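Shop > Workroom > Work Tables > Durneo Cutting Table

The Durneo Cutting Table

Posted in March by Flynn Kingi
53 shares | 3 comments

I sell a lot of tables for people who sew, knit, wrap parcels and generally make a mess, and the Durneo is the one I'd keep if I had to send all the others back. I've been cutting on one since last spring (quilt backs mostly, plus a very ambitious coat that is still missing a sleeve) and I have opinions!

First thing, it's big. The top is 100 inches long, so a full width of backing fabric lies down with room left over for your shears, your coffee and whatever pattern piece you swore you'd already pinned. If you've been cutting on the floor, your knees are going to write me a thank-you card.

The top is white, and I went back and forth on that. Woltik makes a dark gray table I also like, but I kept losing navy thread on it, and I use a lot of navy thread. On white I can find the pins. Pale lining fabric does vanish a bit, so if you mostly sew bridal, get the Woltik and don't feel bad about it.
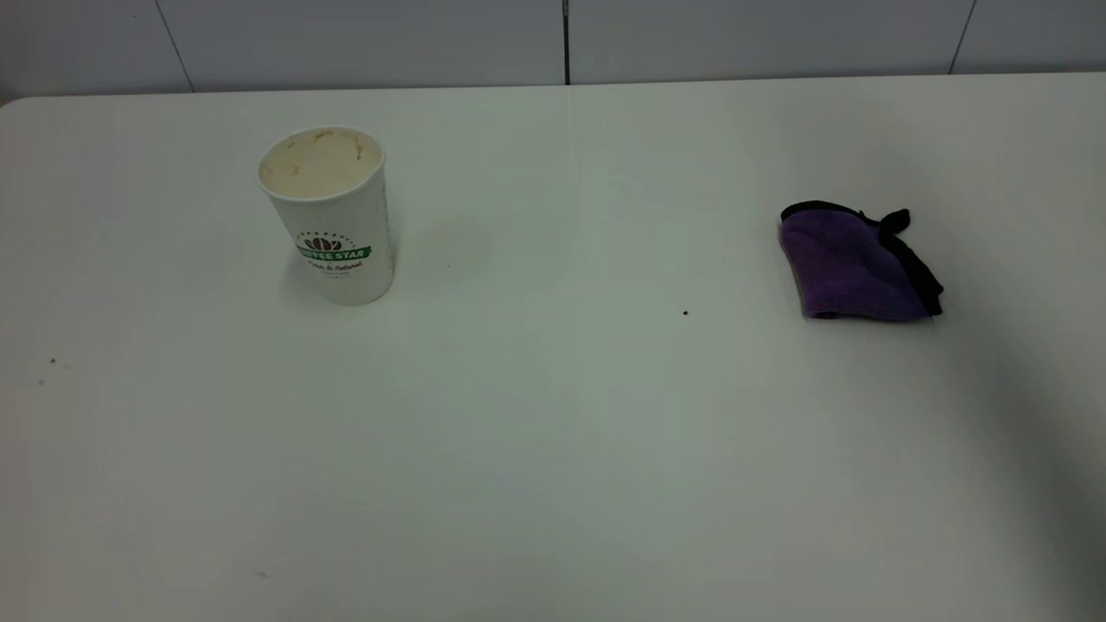
A big white top, back edge to the wall.

Setup took me most of a Saturday morning, and that includes a long break to hunt for the hex key, which was in my pocket. The legs adjust, and I'd set the height before you load anything on top. Mine is a little higher than my kitchen counter. Mitiku Weldu, who blocks sweaters for Hanrahan and is a good deal taller than me, runs his all the way up and says his back has forgiven him.

Speaking of knits, plenty of you buy this for finishing and not for cutting. Good choice! There's space to lay out a cardigan with both arms straight, and you can work your way around it without shoving the table about. I do put a towel or a blocking mat down first.
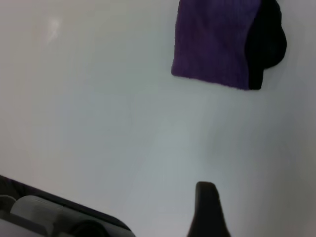

Cleaning is a damp cloth and a drop of dish soap. Chalk comes off on the first pass. Washable marker needs a second go, and I once left a smear of fabric glue overnight and had to pick at it with an old gift card for half an evening. Please don't iron straight on the top. Use a wool mat, or better yet a separate board.

A few dull but useful things. The table ships in two boxes and the one with the top in it weighs 82 pounds, so have a friend there when it comes. Netis handles our deliveries and they'll bring it to your door, but stairs are extra and you need to tell us about them when you order. Leg caps for hard floors are in the small box, under the cardboard flap everybody throws away.

I keep more than one of these in the shop, so come by and lean on it, bring your longest piece of fabric, try your own rotary mat on top. If you want the matching drawer unit, ask me before you order the table, as it bolts on from underneath and it's so much easier to fit before you flip everything upright.

53 shares | 3 comments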